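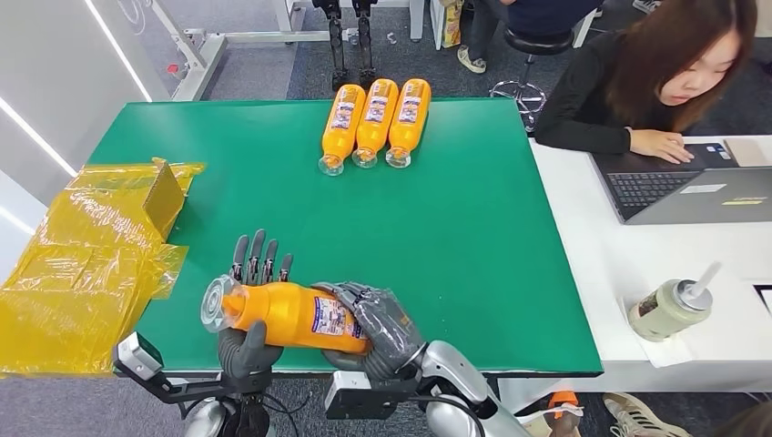 New transit map leaves riders guessing in Stirirham

Stirirham's redrawn rail and tram map goes up at 91 stops in July, and the people who make it say it will be easier to read than the old one. Riders who have seen the proof are harder to convince.

The map was drawn by the design firm Zwahlen for the operator, Gindeo. It drops the river, straightens the Gumari branch and puts all the tram lines in the same shade of gray. Gindeo says 144 passengers tried it and most found their route faster. It has not said how many is "most," or which routes they were asked to find.

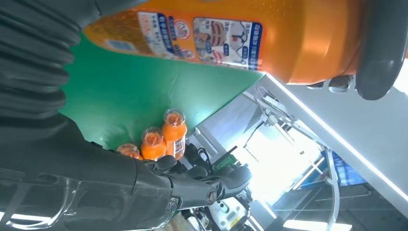 Orange bottle with a blue-bordered label.

Ambros Thaler, who speaks for Gindeo, said the old map had "grown by accident" and that early complaints were to be expected. Asked why the two Gumari stations now look like a single interchange – they are a 900-meter walk apart, with a road to cross – he said a footnote was being considered.

Ferdinand Trummer of the local riders' group is not waiting for the footnote. "If you have a suitcase and six minutes, you'll miss that train," he said. His group has collected over 1000 signatures asking for the walk to be shown as a dotted line, as it was before. 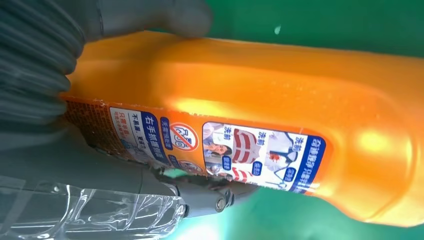 Gindeo would not give the cost of the redesign. It did confirm that the printed version cannot be changed once the July order goes in, so any fix would have to wait for the next timetable. The online version will carry the same drawing.

Print this article | E-mail this article

Comments

gumari_commuter: I do that walk every morning. It isn't an interchange.

Les P.: Gray trams on a white map. Who tested this?

tramfan: I like it. The old one was a mess around the harbor.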